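Tips > Kitchen > Drawers
1 min read

Drawer dividers, again

I don't buy the claim that every drawer needs dividers. Anjani Simanjuntak swears by hers — I still can't find a peeler in her kitchen. Empty the drawer first and put back what you used in June.
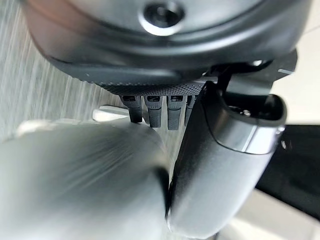
Liners

Skip the scented ones. A plain sheet cut to size does the same job, and I doubt the "90-day freshness" means much.

Related
Do jar labels help?
3 sponges, one sink
Vinegar: the overrated cleaner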